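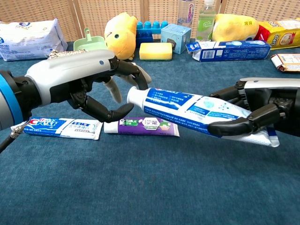 *Fig. 1. Two-hand cell, tube task. Right hand holding a tube by the crimped end, cap towards the left hand. Two spare tubes on the carpet.*

## Handout 3: Setting up and looking after the two-hand cell

Notes for the Mulcombe lab sessions. Issued 20/03/2019. Cell contact: Jamila Seneviratne.

Read sections 1 to 4 before your first session. Section 5 is for the maintenance group only.

### 1. Power-up

1. Check that the stop button is pressed in.
2. Walk both cable runs from the hand to the controller. On the left hand, look at the thin black cable and its metal connector near the base of the wrist. It should hang free, with enough slack for a full turn of the wrist.
3. Switch on the controller, then the hands. Wait for both to report ready.
4. Release the stop button.
5. Run `home_left`, then `home_right`. Do not home both together. The paths cross above the middle of the table.

If a hand fails to home, press the stop, switch that hand off for 30 seconds and repeat from step 3. After a second failure, leave it off and write it in the log.

### 2. Table

The carpet gives a little under the fingertips and stops tubes from rolling. It also means that the table height is not a fixed number. Measure it with the probe at the start of each session and enter the value in the Plitonham sheet. Pull the carpet flat from the corners first.

Stock for other tasks (sponge, blocks, bottles, soft toys) stays along the back, in front of the screen. The working area in front of it is for tubes only. Pick up scraps of packaging before a run, as they get under the fingers and upset the force readings.

### 3. Grip settings for tubes

The tube is taken at the crimp. The crimp is flat and stiff, so the fingers close to nearly the same position each time, however full the tube is. A grip round the body changes as the contents move.

| Setting | Left (cap) | Right (crimp) |
|---|---|---|
| Approach | open, from the side | open, from above |
| Closing speed | slow | medium |
| Stop on | force | position, then force |
| Hold | light | firm |

The left hand waits with its fingers curled open until the right reports a steady hold. Closing early pushes the tube back through the right hand. This is the most common fault in student programs.

Tubes differ in cap shape and in the stiffness of the body. Change brands between trials and log which was used. Settings tuned on one tube alone will not be marked.

### 4. Counting cycles

The controller keeps a cycle count for each hand. One cycle is one full close and open. Copy both counts into the log at the start and end of your session.

Worked case: the left hand was last serviced at 271 and now reads 1,271. It has done 1,000 cycles and is due for service.

### 5. Service at 1,000 cycles

- Power off at the wall. Support the hand before touching the wrist.
- Wipe the fingers with a dry cloth. Paste is mildly abrasive and must be kept out of the joints.
- Move each finger by hand through its range. Note any that catch or fail to spring back.
- Check the wrist for play. Reseat the cable connector.
- Check the housing for cracks near the fixings.
- Power on, home, and run the Fliltano test file with no tube in place.

Replacement finger parts are in the Rolland cabinet. Match left and right before fitting. A changed finger needs a new force zero, and the old grip settings must be tested again from a slow close.

The next full strip-down is in May. Bring the log.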